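Kitchen and Household Tasks Study - Call for Participants
Redstead Centre for Home and Daily Living
Posted Fri 2 September
Reference 417

The Redstead Centre is seeking adults to take part in a study of ordinary household work. Participants will carry out a short program of kitchen chores in our Hedlund Street rooms, working at their own pace and in their own manner. The study is led by Dr Stanisława Malinowski and will run until the end of March.

What is involved

Each participant attends two sessions of 70 minutes. Tasks are drawn from a fixed list and include wiping down the counter, folding and putting away cloths, moving bottles and tumblers, and returning stray items such as shoes to their usual place. Some tasks are done standing at the counter and others require bending to floor level. The order is set on the day by the session coordinator.

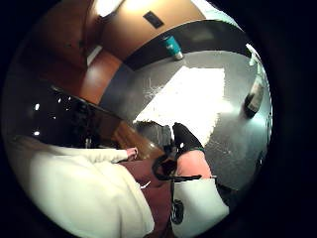 Participants are not assessed on speed or neatness. We ask only that you do each chore as you would in your own home, including the parts you would normally skip. Should you prefer to leave out a particular task, please tell the coordinator before the session starts. You may stop at any time without giving a reason, and payment for the session will not be affected.

Who may apply

Applicants must be 18 or older and able to stand for the length of a session with short breaks. Both left-handed and right-handed people are welcome. No cooking is involved. People who have a skin condition aggravated by cleaning cloths or household detergents should raise this when they apply, as plain water can be used in most cases.

Current employees of the Centre and members of their households are not eligible. Those who took part in the earlier Dotton laundry study may apply, provided at least six months have passed from their final session.

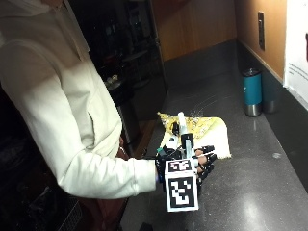
Sessions are offered on weekday mornings and on two evenings a week. Participants should wear comfortable clothing with sleeves that can be pushed up, and flat, closed shoes. A locker is provided for coats and bags. Tea and coffee are available in the waiting area before and after each session.

Payment

An honorarium of $80 is paid for each completed session, by bank transfer or gift card. Public transit fares are reimbursed on presentation of a receipt. Parking on Hedlund Street is metered and cannot be reimbursed.

Privacy and consent

A consent form will be sent to you before your first visit and signed on arrival. Sessions are recorded. Names and contact details are stored separately from study records, and participants may ask for their records to be withdrawn up to 6 weeks after their last session.

How to apply

Please contact the study coordinator, Akash Sachdeva, through the Centre's front desk, quoting the reference number at the top of this notice. Include your preferred session times and a daytime telephone number. Applicants will be called for a brief screening conversation before a booking is confirmed - please allow ten working days for a response.

The rooms are on the ground floor and have step-free access. Applicants who need other arrangements are asked to note them in their application.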